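Pinza Nollodora
Imprimir | Enviar por correo
Tiempo de lectura: 1 min

La pinza Nollodora es un efector final con dedos articulados, desarrollado por Buschmann para manipular piezas planas. Se comparó con la Bramcombe, de mordazas rectas, en el laboratorio de Doststead.

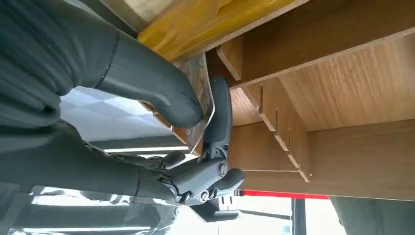
Tablero sujeto por la pinza junto a un listón ranurado.

Las pruebas, dirigidas por Revathi D'Souza, sumaron 2480 agarres, de los que 2249 se dieron por válidos. La cámara de muñeca trabajó con una resolución angular fija.

Véase también
Pinza Bramcombe
Cámara de muñeca
Controlador de fuerza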